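Home >> Guides >> Dogs >> Settling In

How to Settle a Rescue Dog in the First Fortnight

You have signed the forms, promised the nice people at the shelter that your fence is sound, and driven home with a dog who was sick on the handbrake. Well done. The next two weeks are mostly a matter of doing very little, which most new owners find far harder than doing a lot.
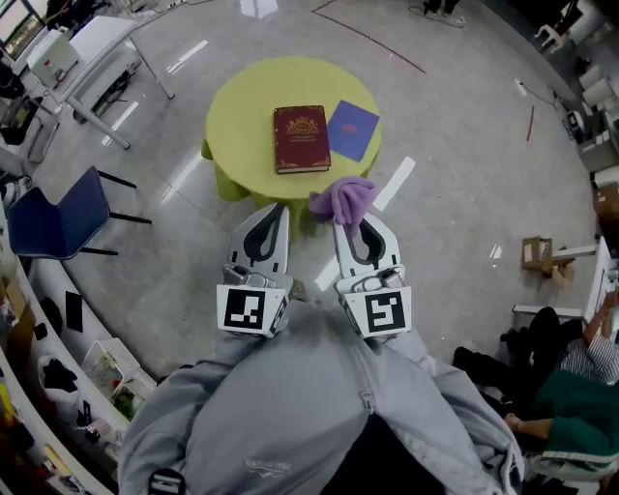
Noleritz

12 Feb 2020

I have fostered for the Kollotent shelter for long enough to own no good carpets. What follows is the routine I use with every dog that comes through my door, from the confident ones who go straight for the bin to the ones who spend three days behind the sofa. Adjust it to suit your dog. The dog will be adjusting it anyway.

What you will need

A bed in a quiet corner, two bowls, a lead, a well-fitted harness, a collar with a tag, and a stair gate if you have stairs or opinions about upstairs. Get a bag of whatever food the shelter has been using. Old towels, more than you think. You do not need the 900-piece treat assortment or a dog-sized armchair.

Step 1. Pick the corner before the dog arrives

Choose somewhere out of the main traffic but within sight of it. The end of the kitchen is good. A hallway is bad, as every delivery will be a personal insult. Put the bed against a wall and leave it there. Moving it twice a day to see where it looks best is for your benefit.

If the shelter will let you take a blanket from the kennel, take it and don't wash it. Yes, it smells. That is what it's for.

Step 2. Arrive dull

Walk the dog round the garden on the lead first, and wait until there has been a wee. Then go indoors, show it the water, show it the bed, and sit down with a cup of tea. No visitors. Your sister can meet the dog next week. So can your neighbour, her children and their hamster.

Keep the lead on indoors for the first hour or so, trailing, while you're there to watch it. It is much easier to pick up the end of a lead than to reach for the collar of a dog who met you at lunchtime.

Step 3. Teach the towel early

Every dog in this country will need drying about 149 times a year, and it's best to get the introductions done on a dry day. Lay a towel on the floor and let the dog sniff it. Drop a bit of chicken on it. Next time, touch the towel to a shoulder, then chicken. Then a wipe along the back, then chicken. Leave paws until last, and do one paw per session if there's any stiffness or lip licking.

If the dog grabs the towel and tugs, let go. You will lose the tug of war, and you will also have invented a game you'll be playing every wet morning until the dog is fourteen.

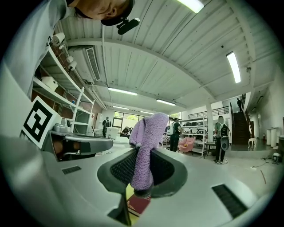 Step 4. Feed to a timetable

Same food, same place, same times. Put the bowl down, walk away, and pick it up after twenty minutes whether it's empty or not. Plenty of dogs skip a meal or two at first. A dog that refuses everything for a full day, or won't drink, should have a call made to the vet on its behalf.

Change the food later, if you must, over a week or more. My first foster was a lurcher called Zorard, and I switched him overnight to something expensive with venison in it. I won't go into the results, but see above regarding carpets.

Step 5. Short walks, same route

Pick one quiet loop and stick with it. Ten minutes is plenty. Let the dog sniff every gatepost on the way round, including the one it sniffed yesterday, which has apparently been updated. Clip the lead to the harness and keep it there. Recall is a job for month two, in a secure field.

Step 6. Practise leaving

Step outside, shut the door, count to five, come back in, say nothing. Do that a few times a day and stretch it slowly. Cheon, my current lodger, howled at the five-second mark on day one and slept through a trip to the bins by day nine. If yours gets worse with practice, go back to a time it can manage and ring the shelter for advice.
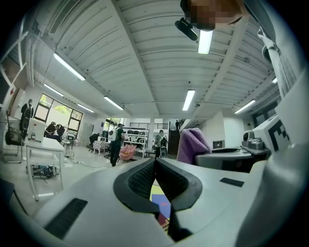
Purple towel and floor mat.

When to ask for help

Growling over food, guarding the bed, or shaking that carries on past the first few days are all worth a phone call. Shelters would much sooner hear from you on day four than see you in the car park on day twenty. Keep their number on the fridge, next to the vet's, at a height the dog can't reach.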